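Home | Field Kit | Sampling | Optics | Journal | Basket (0)

Trinex Field Sampling Kit, Mark 2

I sell seven or eight things in this shop and this is the one I get the most email about, so I've rewritten the page to cover what people keep asking me.

The Trinex is a roll-up kit for collecting scat, hair and feather samples when you're on foot. I spent most of my time at the Pramgate reserve following otters up and down a very muddy river, and I carried my tubes in a sandwich box the whole time. It rattled. The otters (what I saw of them) did not care for it. The Trinex is what I wish I'd had on my back that first season!

Unrolled, it has elastic loops for 14 screw-cap tubes, a flat sleeve for paper envelopes, and a zip pocket for gloves and swabs. There's a writing panel on the inside flap that takes pencil or a permanent marker. Pencil rubs off with a damp thumb, marker needs a bit of alcohol. The whole thing weighs 285 grams with the tubes in and nothing in the tubes, and it goes into the side pocket of most daypacks. I can't promise yours - measure your pocket against a rolled-up bath towel cut in half and you'll be close.

The outer is a waxed cotton from Bepari, same as on the first version. I did try a nylon one and it was lighter, but it swished when I walked and I couldn't stand it. The cotton gets scruffy fast. Mine has a green stain from a gate and something on the corner that I've stopped asking about. 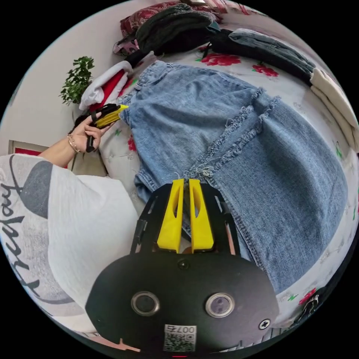
Old jeans with frayed hems, on the rose sheet.

What's changed since the first one: the tie is longer, the loops are tighter, and the zip pull is a cord loop you can work with gloves on. A few of you wrote in June to say your tubes were sliding out when the kit was upside down. Fair complaint. The new loops grip so hard that you'll want to push the tubes in at home with the caps on, especially the first few times.

Preservative isn't included. I can't mail ethanol, and different labs want different things anyway, so ask yours before you go out. If you're sending hair or feathers they may well want them dry in the envelopes, and then you can leave half the tubes at home and use the loops for pencils, a granola bar, whatever.

I get asked if it's any good for owl pellets. Small ones, yes. A barn owl pellet won't go in the tubes without squashing, so put it in an envelope and don't sit on it.

Washing: cold water, a soft brush, no detergent, and hang it up open. Please don't put it in the dryer - the wax comes off on everything you own. You can rewax it with any bar made for cotton jackets.

The kit comes in moss or brown. Moss is the one I'd pick, though I've put it down in long grass and lost it twice, so maybe brown. Spare tubes come in packs of 7, and the Lilton shoulder strap clips onto the two rings at the back if you don't want it in your bag. Orders go out from my spare room, usually in the morning before I take the dog out.

Join the newsletter for restock notes and the odd otter. Unsubscribe any time.

Contact | Shipping and returns | Back to top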